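About Curkitz

Most tea companies will tell you their tea changes lives. We doubt it. Curkitz has supplied tea to offices and guest houses for 12 years, and in that time we have yet to meet a blend that cures anything.

We taste before we buy, and we turn down most of what we are sent. "Hand-picked" on a label proves very little – we ask who picked it and what they were paid. If the answer is vague, we leave it.

Our list stands at 31 teas. We think that may still be too many.
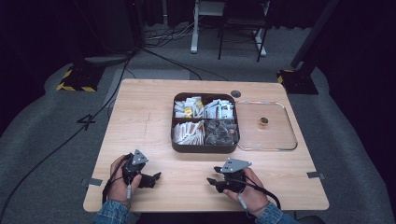 Sachets and pyramid bags in a four-part tray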